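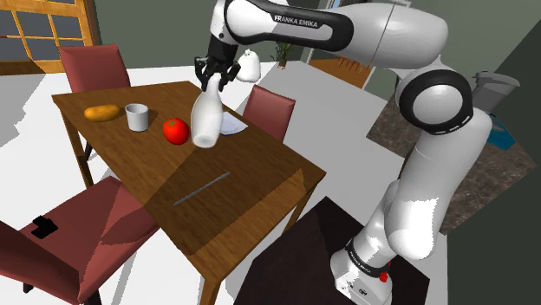
Marietjie Zulu wants to know why anyone would teach a robot to set out breakfast when they could do it themselves in a minute. It's a fair question, Marietjie, and it came up more than once after we posted our July notes. The best answer we have is that we enjoy it, and that the minute has so far cost us 334 hours.

Which brings us to the call. Zurkaden is a home build that has outgrown the home. It lives partly in simulation and partly in the shared workshop behind Rankin Street, and we need 3 more people to help with the simulated half before it gets any further ahead of the real one.

The simulated half is a dining room with a Franka Emika arm parked beside the table. The present task is the bottle: pick it up, carry it over the tabletop, put it down upright. The bread, the tomato, the cup and what is probably a knife are waiting their turn. The real half is a two-jointed arm made of aluminium offcuts and a garage door motor. It has opinions about gravity.

What you'd be doing

One person on grasping. You'll be tuning how hard the gripper closes and at what angle it lets go. We have 108 saved attempts for you to look through, filed by Rostam Fallahi under names like "no" and "also no".

One person on the room itself. Furniture, lighting, colours, things on the counter. If you have ever spent a weekend moving a virtual chair slightly to the left, please get in touch.

One person on the workshop arm. Soldering, filing, swearing in moderation. You should own closed shoes.

What we're after

Some programming helps for the first two jobs, but we've all learned on the way and will happily sit beside you while you do the same. Patience matters more. No robotics degree needed. Wiebke Albers has one and says it hasn't come up.

What you get

No pay, sorry. You get a key to the workshop, use of the lathe once you've done the induction, and a share of the filament cupboard. Tea is free. Biscuits run on an honour system that has never balanced.

We meet two evenings a week, and the simulation people can work from home if their computer is up to it. Bench fees are $33 a term, and we'll cover the first one.

To apply, send a few lines to Teemu Savolainen at the workshop desk by Sep 12, 2021. Tell us which job you'd like and something you built that didn't work. Photos of the wreckage are welcome. CVs will be read, but slowly.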